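Wevico assembly cell: gallery and fault notes

The pictures on this page belong to the write-up of the fastener-seating fault on the Wevico cell. The task is simple on paper. A small fastener is brought to a machined aluminum flange and seated, and the part is passed on. Over a run of 1,541 cycles in March the controller logged 493 as complete when the fastener had not reached depth. The remaining cycles were good. There were no injuries and no damage to the arm.

Log extracts are held by Dorin Lazăr. The fault number is Falton 11.

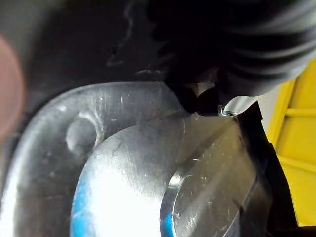
Ribbed gripper finger at the fastener, upper right of the flange. Fine pale specks are scattered over the machined face and the raised boss.
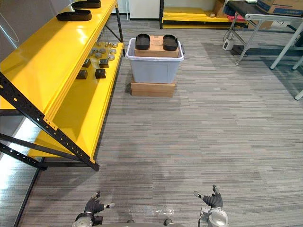
Yellow shelving with small grey discs and black cubes set out on the lower shelf. Both robot hands are in view, fingers partly curled on the left and raised on the right.

The completion signal was taken from grip force alone. When the fingertip bore on the flange as well as on the fastener, force rose to the threshold early and the controller closed the step. Position was recorded but not checked. Yolandi Visser found the pattern by plotting final tip height against force for the whole run; the false completions sit in a separate band, almost 2 mm above the good ones.

Debris was considered as a second cause. Flanges wiped down before loading produced false completions at the same rate as flanges loaded as received, so it was ruled out for this fault. Wiping has been kept in the procedure anyway.

Changes made:

Completion now requires force and tip height together.
A mismatch stops the arm and holds the grip until an operator releases it.
The fingertip pad is inspected at the start of each shift and replaced at 1,000 cycles.
Parts from a stopped cycle go to the Sithole bench for a depth check and do not return to the shelf.

The hold-on-mismatch behaviour needs care. The grip stays energized while the arm is stopped, and hands must be kept clear of the finger until the release has been acknowledged on the pendant. The Jastari cell runs the older controller build and still reports completion on force only. Its counts should be treated as unverified until the update is loaded.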